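Bettwäsche im Beherbergungsgewerbe

Als Hotelwäsche oder Objektwäsche bezeichnet man Textilien, die in Beherbergungsbetrieben verwendet und gewerblich aufbereitet werden. Zur Bettwäsche im engeren Sinn zählen Laken, Kissenbezüge und Bezüge für Einziehdecken; Molton und Matratzenschoner werden in der Regel gesondert geführt.

Geschichte

In einfachen Gasthöfen war es lange üblich, dass Reisende eigene Tücher mitführten oder das Bett mit Fremden teilten. Mit dem Ausbau der Eisenbahn entstanden größere Häuser, die eigene Wäschekammern unterhielten. Weißes Leinen galt als Nachweis der Reinlichkeit, da es heiß gewaschen und gebleicht werden konnte. Später verdrängte Baumwolle das Leinen weitgehend, danach kamen Mischgewebe mit Polyesteranteil hinzu.
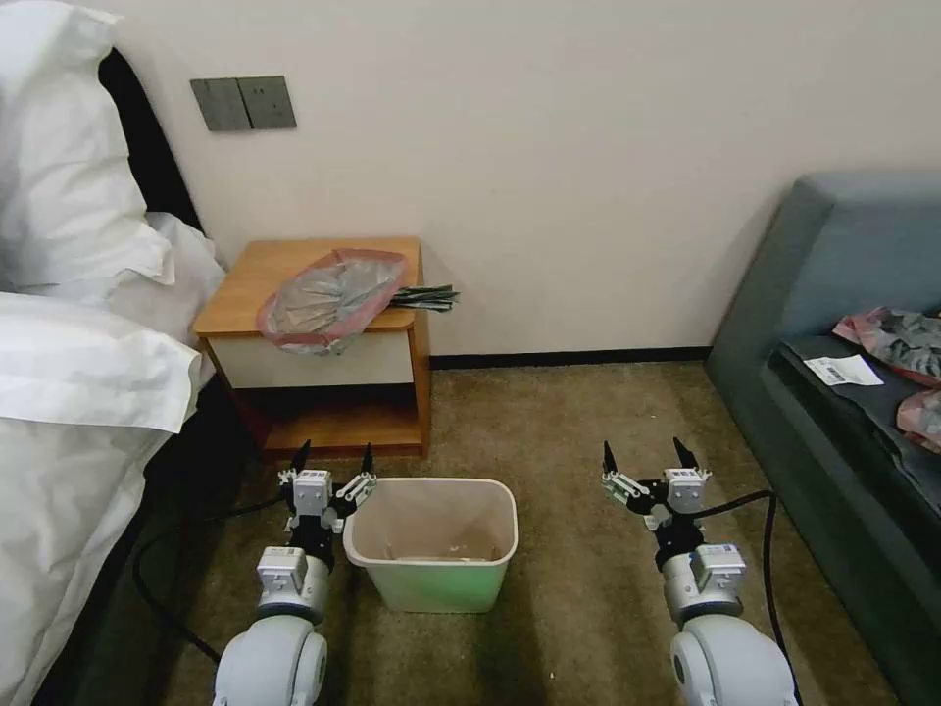 In Mitteleuropa setzte sich die bezogene Daunen- oder Faserdecke durch, während im angelsächsischen Raum noch lange Laken und Wolldecke üblich blieben. Die Textilhistorikerin Adesuwa Bako führt diesen Unterschied auf die Bauweise der Schlafräume und deren Beheizung zurück. Gerrit Van der Linden betont dagegen die Rolle der Wäschereien — glatte Laken ließen sich auf der Mangel schneller bearbeiten als geknöpfte Bezüge.

Material und Ausführung

Verbreitet sind Linon, Renforcé und Satin. Streifensatin wird häufig in gehobenen Häusern eingesetzt. Bezüge für den Objektbereich besitzen meist einen Hotelverschluss, also einen Einschlag ohne Knöpfe oder Reißverschluss, der das Beziehen erleichtert und die Mangel schont.

Weiß ist bis heute die vorherrschende Farbe. Weiße Stücke lassen sich gemeinsam waschen und einzeln ersetzen, ohne dass Farbabweichungen auffallen.

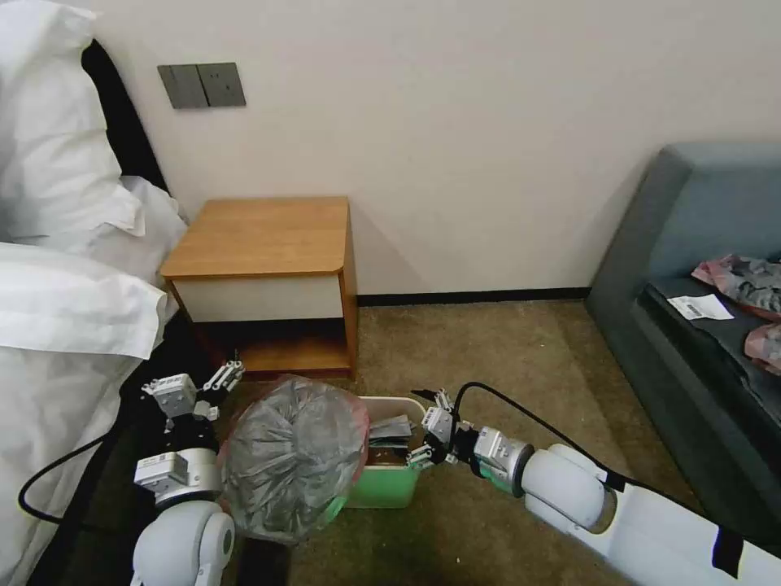 Hotelzimmer mit weißer Bettwäsche und schwarzem Kopfteil

Bewirtschaftung

Man unterscheidet Eigenwäsche und Mietwäsche. Bei der Mietwäsche bleibt der Dienstleister Eigentümer der Textilien und übernimmt Transport, Pflege und Ersatz. Die Wäscherei Stasero in Dasthorpe etwa führte für das Haus Praten einen Bestand von 486 Bezügen, der im November auf 500 aufgestockt wurde.

Siehe auch

Frottierwaren, Mangel, Zimmerreinigung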